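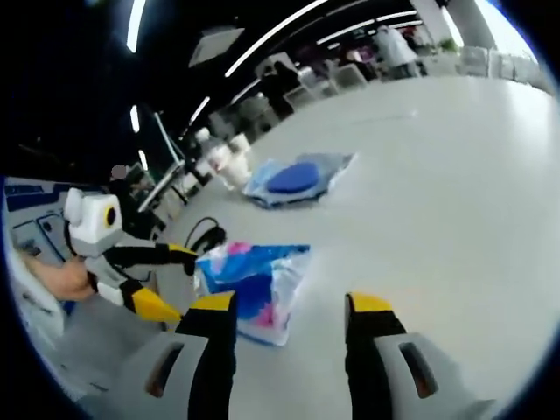 The return of the thin bag

Altville stopped handing out free carrier bags at its covered market two years ago. Stallholders were told to charge for them, the council put up posters by each entrance, and for the first few months most people remembered to bring their own.

The thin ones never went away. They are the bags used for loose fruit, fish and bread, pulled from a roll and tied in a knot. The charge does not apply to them, and they are cheap enough that a stall can get through a roll in a morning without thinking about it.

In May the market office asked traders to keep a tally over 11 days. The total came to 1,421 thin bags from the fruit and vegetable stalls alone. The fish counters did not take part.

What happens to a bag after it leaves the market depends on the household. Many are used a second time as bin liners. Some go out with the recycling, where they cause trouble. Film this light wraps itself round the moving parts of sorting machines, and staff have to stop the line and cut it free. At the Clirkia depot, on the ring road, the morning shift stops at least twice for this before the tea break.

Paper is the usual answer, and it has its own problems. It costs more, it takes up more room under the counter and it does badly with wet lettuce. Brerko, a small firm that supplies packaging to most of the market, sells a paper bag with a waxed base that holds up better. Few traders have switched. The greengrocers say their customers like to see what they have bought.

Chraibi, the bakery at the north end, took a different route. It gives 75 pence off a large loaf to anyone who brings a cloth bag, and sells plain cotton ones by the till. The discount was meant to last a month and is still going. The bakery now orders one roll of plastic where it used to order four – mostly for sliced bread, which dries out in cloth.

The council will look at the rules again in the autumn. Extending the charge to thin bags is one choice. Another is to leave the law alone and pay for a collection point by the car park, where clean film could be dropped off and baled separately.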